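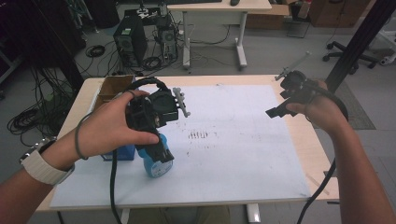 Hand-held gripper comparison, part 3. Calov pair against the Vimevo pair, same bench, same operator.

Spray bottle by the neck: 35 grasps per pair. Calov slipped on 3, all with the jaws closed too high. Vimevo logs still to be checked.

Cable drag matters more than I expected. The Calov lead pulls the wrist down on long reaches – I'll reroute it over the shoulder before the July runs.

Calov weighs 584 g per hand with the lead unplugged. My forearm notices after 400 cycles.

Kyung-tae Ha asked about jaw width. Fine for bottle necks, poor on flat boxes. Wider pads are on order from Predadham.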